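Thursday, after lunch

Small table, kitchen side. Third go at the clearing question.

Vusumuzi's claim, for anyone reading this later: a small table covered in snack packaging and used tissues gets cleared faster if you do all the paper first and the boxes last. He got this from the Nonau kitchen, where they apparently swear by it. I have not seen any numbers from Nonau. I asked. I was sent a poster.

My problem with it is that "paper" is not a category anyone can apply while their hands are moving. Is a wrapper paper? Is the card with the nutrition table on it paper, or does it go with the box? Busisiwe says card goes with boxes. Tarık says if it lies flat it is paper. We lost more time on that yesterday than any sorting order could win back.

Rules as they stand today (pencil, will change):
- tissues are tissues, whatever shape they are in
- wrappers and torn strips together
- card goes with boxes (Busisiwe wins for now)
- the flowered tablecloth stays on, nobody shakes it out until the end
- kitchen counter is out of bounds, the jars and the basket are not part of this

The tablecloth is a bigger deal than Vusumuzi allows. Small red flowers on cream, and a thin red strip of packaging can sit on that for a long while before you spot it. Twice now somebody has called the table done and Beathag has walked up and pointed at one. If we used the plain cloth from the Gulley set I suspect half the difference between the methods would go away. Not tested. Writing it down so I can't pretend later that I thought of it after.

Times so far. Paper first, best run: 65 seconds. Boxes first: I have 4 runs and don't trust any of them, as Lungile was talking to whoever was clearing through at least two. I would not put any of this in the summary for Dlamini yet, whatever the wiki page says. (Page 3709, somebody please take the word "proven" off it.)

Tissues are the awkward part in either order. A flat one is easy. One that has been twisted up has no obvious side to take it by, and if you pinch just the end you are trusting the rest to follow.

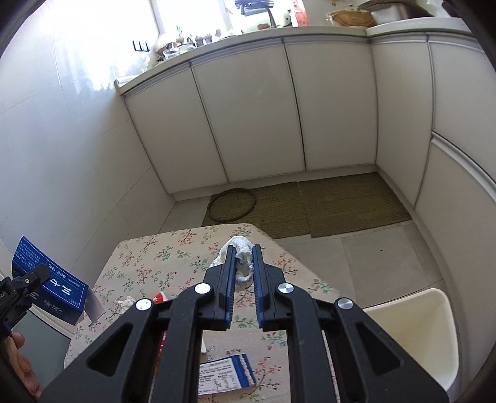

Which brings me back to boxes. The blue one, marked 160g, is already being held up, so I don't see why it should have to wait its turn. Vusumuzi says a box in one hand slows the other hand down. Maybe. It could just as well be that people look at the box and stop looking at the table. Our timings can't tell those two apart and neither can he.

Also against both methods: the flap. If there is a folded flap hanging out of a box, does it get pushed back in or pulled off? I've seen both done and the clock treats them the same.

To do
- redo boxes first with the door shut and Lungile elsewhere
- ask Flundwood if they have a plain cloth, if the Gulley one is still missing
- decide foil, in writing
- move the notes from sheet 1276 into this book before that sheet goes the way of the last one

Beathag thinks the order makes no difference at all and we should just start at the left edge and work across. I'm leaning her way, though I'd want to see it timed too.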